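Nurlow Robotics Club: pre-session safety checklist, arm bench
Done 12/30/19, before the Brulero sorting challenge practice
Bench: Ruawai

I've filled this in the way I always do, ticks first and then me rambling underneath. Skip to the ones marked FIX if you're in a hurry!

1. Emergency stop within reach of the operator's chair
OK. Pressed it, arm stopped, twisted it out again. Please stop hanging coats near it.

2. Arm speed limited for practice
OK. Set to 25 per cent. I know the Neleva team run theirs faster, and good for them, but we have first-years on the bench this term and I'd like everyone to stay relaxed.

3. Mounting bolts
OK. All tight. I went round them with the long key, and the marker lines still match up.

4. Cables along the arm
FIX. Nothing chafed that I could find, but the thinner black one hangs lower than I like. Could whoever is on next add a tie and then move the wrist through its whole travel (slowly!) to check it isn't pulling?

5. Gripper fingers and hoses
OK. Wiggled everything with the power off. Fingers close evenly, hoses pushed fully home.

6. Bin clamped to the bench
OK, with a grumble. Orange-handled clamps are on, and I gave the bin a good shove from the front and it stayed put. The pads on the left one are getting a bit old, so I've put 2 new ones on the shopping list.

7. Bin floor and blocks
OK. The floor is scuffed to bits but there's nothing sharp. Red and green blocks only for this round, and give them a wipe before you put them back in the tub, they get filthy.
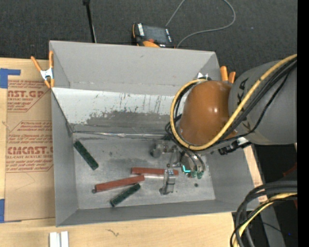

Could we lower the speed again for the first few picks near the bin wall? I'd feel happier with my group if the finger came down gently there, and we can always put it back up after the break. Tamping the blocks into the corners doesn't help either, so maybe a line in the notes about spreading them out. (Comment added by Ruawai bench, second shift)

Yes, fine by me, I've written it on the whiteboard. Go as low as you like for the wall picks.

8. Acrylic sheet beside the bin
FIX. Leave the paper on until we cut it, but do move it to the rack before the arm is powered. I keep saying this and then forgetting myself.

9. Log book
OK. Run 553 was the last one entered, and 3 people have signed for the bench key. Next full check is in March, and I'll bring the torque wrench for that one.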